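What the arm costs after you've bought the arm
Speaker notes, Stendale, 18 September 2018

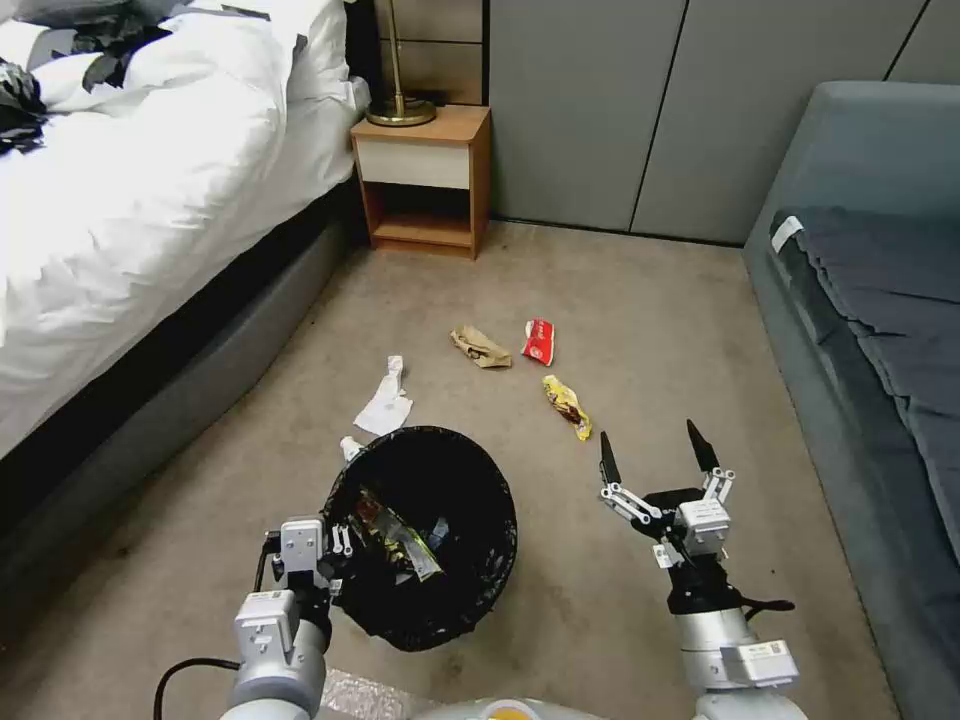 Slide 2. Start with the quote from Rova. Pause on the total. Let them feel pleased with it.

Slide 3. Then the rest: spare fingers at 300 a set, cables at 70 each. Ulness budgeted for one set of fingers. Ask who thinks that lasted until October.

Slide 4. Service contract, 2,000 a year. Madalena Marinho wanted to skip it and put the money into a second charger – mention she's in the room, and that she was half right.

Slide 5. Staff time. Everyone writes zero here. Wait for the laugh, then ask who picks up whatever it drops.

Slide 6. Hold back 1,000 for things you haven't thought of. Bermúdez spent theirs on shelving. Questions, if the clock allows.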